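Supplier master cleanup before moving to a new SLM tool - merge duplicates first or after?

Posted by Plidard in Procurement Systems > Data and Migration

We are moving supplier records out of an old purchasing module and into a supplier lifecycle management package. The vendor table has 1322 active rows. A good share of them are duplicates: same legal entity, different remit-to address, or same entity entered once with "Inc." and once without. Some have a tax ID, some do not. Payment terms differ between duplicates of the same supplier, and I cannot tell from the record which terms are the negotiated ones.

The implementation partner says to load everything as is and use the merge function in the new tool. Our accounts payable lead wants it cleaned before the load. Cutover is set for August.

Specific points I need help with:

Does a merge after load keep the open purchase orders attached to the surviving record, or do they have to be reissued?

What do people use as the match key when the tax ID is missing on one side?

Certificates of insurance and quality documents are stored against the old vendor number. Is there a sane way to carry those over?
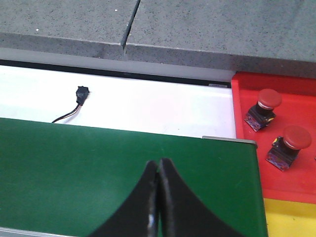
Reply from Trornota (marked as accepted)

Clean before the load. The merge function in most of these packages is built for the occasional duplicate that slips through onboarding. It handles one pair at a time, with a confirmation screen for each, and it writes an audit entry that you will be explaining to your auditors later.

On open purchase orders: it depends on where the PO lives. If POs stay in the ERP and only the supplier profile moves, a merge in the SLM tool does nothing to the PO. The PO still points to the old vendor number. When the integration next runs, the retired number either comes back as a new supplier or throws a reject. Ask your partner for the behavior in writing. If POs are also moving, close or reassign them in the source system before extraction. Reissuing is a last resort, as the supplier then has two PO numbers for one delivery and will invoice against the wrong one.

For the match key, we ran passes in this order:

Tax ID, stripped of hyphens and spaces.

Bank routing plus account number. This catches most of the rows with no tax ID. It also catches factoring companies, so do not auto-merge on it. Two unrelated suppliers can share a factor's bank account.

Normalized name plus postal code. Strip the legal suffix, punctuation and a leading "The", and convert to upper case.

Email domain, excluding the free mail providers. Review by hand only.

Anything that matched on the first pass we merged without review. The rest went to a spreadsheet with one line per candidate pair and a column for the decision. Budget 6 minutes per pair if the reviewer knows the suppliers, 10 if not.
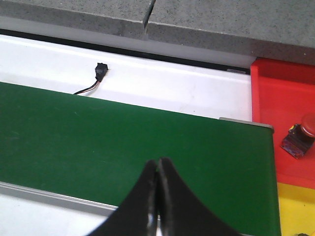
Keep the old vendor number as a separate field on the new record, and make it repeatable, because a surviving record may have absorbed three or four old numbers. Without this field you cannot trace a historical invoice, and the document load gets much harder. With it, you rename the files to start with the old number, load them to a staging folder, and let the import resolve the number to the surviving supplier.

Do not carry over expired certificates. Export a list of them, archive the files where legal can reach them, and let the new tool request current ones. It will do that anyway once the expiry dates load.

On payment terms, the record is not evidence. Pull the signed agreement. Where there is none, use the terms on the most recent undisputed PO and flag the record for the category buyer to confirm.

One caution: freeze vendor creation during the window. We left ours open for the last week and had new duplicates on day one.

Reply from Nenunora

Agree with most of the above but I would not merge different remit-to addresses into one flat record. That is usually a parent/child structure - one legal entity, several sites. If the new tool supports sites, load the parent once and hang the addresses under it. If you flatten them, AP will have checks going to the wrong lockbox. Check whether terms are held at parent level or site level before you decide. In ours they were at site level, which explained half of the "conflicting" terms.

Also run spend against the list before you do any matching. Rows with no invoice in the past 24 months can be set inactive and left behind. That took our list down to something two people could work through.

Reply from Dimitrov

we just loaded everything and fixed it later. it was fine, took longer than they said. get the 1099 flags right though, ours all came over blank

Comment from Plidard

Thanks. The integration question went to the partner and the answer is that a retired number does come back as a new supplier, so we are cleaning first. We do have site-level terms, and I had missed that. Setting up the old number as a repeatable field now. Will check the 1099 flags in the test load.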